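**Progress report to Grosska – equipment planning, residential route survey, Fillville**
Period ending December. Prepared by Ayten Kılıçarslan.

**1. Status**

Route definition is closed. The equipment list is at its second revision, and two of the three quotes requested have come in. No purchase orders have been placed in this period.

**2. Sensor package**

The test car needs a forward camera, a lidar unit and a logging computer. Marsden quoted for all three as a set. Kutard quoted for the camera and computer only, with a longer warranty on the computer. Our preference is to split the order – Marsden for the lidar, Kutard for the rest – provided the connectors match. Drawings have been requested from both.

The roof mount will be made in house. The first design flexed under load and has been redrawn with a wider base.

**3. Storage**

Raw logs will be kept for the full project. The plan allows for 15 drives in rotation, with 2 held as spares. The earlier plan assumed compressed video, but compression blurs fine surface detail, so that line has gone up.

**4. Route requirements**

Residential streets drive most of the specification. Many have no painted lane markings, so the lane position software must work from curbs, fences and the pavement itself. Tar seams and patch edges are the main source of false lines. Bends with parked vehicles close to the road also set the minimum side coverage, and we have added one short-range sensor per side for this.

**5. Budget**

- Calibration targets: 200 over plan, caused by a change in board size
- Cabling and connectors: 1,000, unchanged
- Side sensors: new line, to be met from contingency if approved

**6. Decisions needed**

1. Approval to split the order between Marsden and Kutard.
2. Approval of the side sensor line.
3. Confirmation that drives may be bought ahead of the main order. Lead times are getting longer, and the logging computer cannot be tested without them.

Typical road type for section 4:

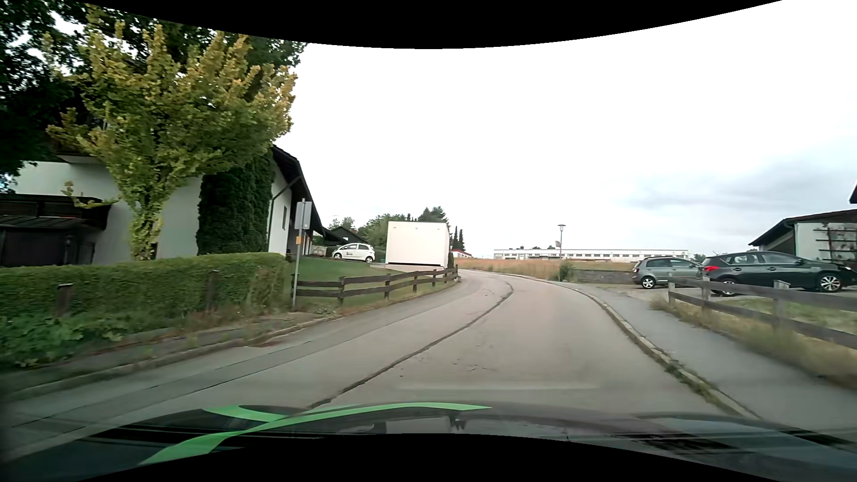 *Reading time: 2 min*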